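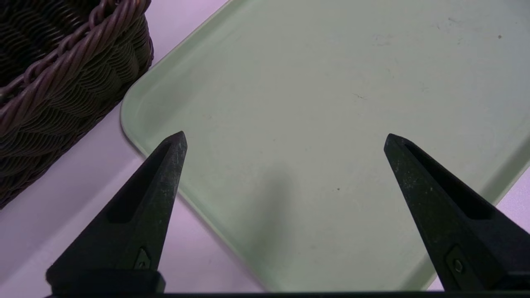

Lillness will bring back its returnable tray program at the Drava street market in August, town staff said this week, after a break of one season. The trays replace the paper plates and foil dishes that filled the bins along the river walk in past years. They are light green plastic, smooth, with rounded corners and a thin raised lip around the rim, and they will be handed out at every hot food stand on the market's lower row.

Visitors will pay a deposit of $2 when they pick up a meal and get it back when they return the tray to either of the 2 return tables. One table will be at the foot of the Plelholm steps and the other beside the bus shelter. Trays can be returned at either table, no matter which stand they came from.

The town has bought 600 trays for the season. They will be washed after closing at the kitchen of the former Mujić bakery, which the town leases for storage. The kitchen has a long steel sink and a rack dryer left from the bakery, and both were checked in the spring.

"People liked the trays the last time, but they didn't like standing in line to hand them back," said Velimir Matić, who runs the market for the town. "We had one table then, and it was at the wrong end. Everybody parks at the other end."

Matić said the old trays were square at the corners and tended to crack there when stacked. Food also got stuck in the corners, and washing ran late into the night on busy evenings. The market asked for a rounded shape when it ordered replacements. The old trays that were still in good condition have gone to the school garden, where they are being used under seed pots.

The color was picked to match the market's signs. An earlier plan to print the town name on the trays was dropped to save money.

The cost of the program is $4,000, which covers the trays, the return tables and the extra hours for washing. The money comes from stand fees already collected for the season. Fees will stay the same for vendors who have signed up, and the town will look at them again in the winter.

Vendors will get their trays in baskets before the market opens at 5 p.m. and can ask for more during the evening. Each stand has to give back its unused trays at closing. Stands that sell only drinks, baked goods or packaged food don't need to take part. Soup will still be sold in paper cups, as the trays are too shallow for it.

Some vendors asked at a meeting last month whether they would have to handle the deposits themselves. They will. The deposit will be added at the stand along with the price of the food, and it should be shown separately on the price board. The return tables will pay out in cash only for now. Matić said the town had looked at tokens and decided they would mean one more thing for visitors to carry around.

"If you lose a token you're upset, and if you have one left at the end of the night you're upset," he said. "Coins are easier."

Food scraps should go into the brown bins next to the tables before a tray is handed in. Napkins can go in the same bins. Forks and spoons will be wooden, as before, and don't carry a deposit.

A tray that comes back cracked will still earn the full deposit. Staff at the tables will set damaged ones aside so they don't end up back at a food stand.

Return tables will stay open for half an hour after the last stand closes at 10 p.m. Anyone who misses them can bring a tray to the town office on the next working day, at the side entrance on the parking lot. The office can't refund trays after the market season ends.

The lower row will have the same layout as last year, with one change. The grill stands move closer to the water so that smoke doesn't drift into the apartments above the pharmacy. The Plelholm steps will be open to foot traffic the whole evening, but the ramp next to them will be closed while stands are being set up and taken down. People who need the ramp during those times can use the one behind the library.

Stand spaces on the upper row are still open for craft and produce sellers. Forms are at the town office and at the market booth.

3 min read

Home News Town Business Schools Events Contact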